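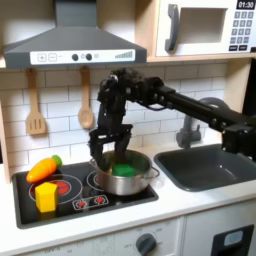

Play Equipment Technician (Toy Kitchens), part-time
Numier Play Library, Dokholm depot

Numier lends play equipment to child care centres, kindergartens and family day care providers. The Dokholm depot holds the toy kitchen range: compact kitchen units with printed stovetops and recessed sinks, metal cookware, and play food in moulded and block forms. We are seeking a technician to inspect, clean, repair and repack this stock between loans.

Position details
Hours: 30 per week, 7.30 am start
Term: fixed, 2 years, with possible extension
Reports to: Depot Supervisor
Commencement: July

Duties
Receive returned kitchen units and check them against the loan sheet.
Inspect pots for dents, sharp rims and movement at the handles. Metal cookware with a loose handle is withdrawn and tagged.
Check stovetop graphics for lifting, scratching and colour loss. Burner rings and dial markings must be legible before a unit is released.
Clean benchtops, sink basins and stovetop surfaces in line with the depot hygiene schedule.
Sort play food by set. Carrots and other vegetables are stored separately from plain coloured blocks, and incomplete sets are not reissued.
Confirm that each item in a set fits inside the pot supplied with it.
Record faults and replacement parts in the Bennani stock register on the day of inspection.
Pack units for dispatch. Cookware is wrapped individually and play food is bagged by set code.

Selection criteria
Essential:
Experience in equipment maintenance, stores or a comparable workshop role.
Competent use of hand tools and adhesives.
Accurate written records.
Current driver's licence.
Working with children check, or willingness to obtain one prior to commencement.

Desirable:
Familiarity with toy safety requirements, particularly small parts and edge finish.
Experience with surface repair on painted or laminated panels.
Forklift licence.

Working conditions
The inspection bench is 900 mm high and adjustable. The role involves standing for extended periods and moving flat-packed units with a trolley. Gloves and eye protection are supplied. The depot has on-site parking and is closed on public holidays.

How to apply
Submit a résumé and a statement addressing the essential criteria, maximum 2 pages, through the Numier careers page. Quote the position title in full. Shortlisted applicants will complete a practical task of 30 minutes at the depot, consisting of one unit inspection and the associated register entry. Applications without a statement will not be assessed.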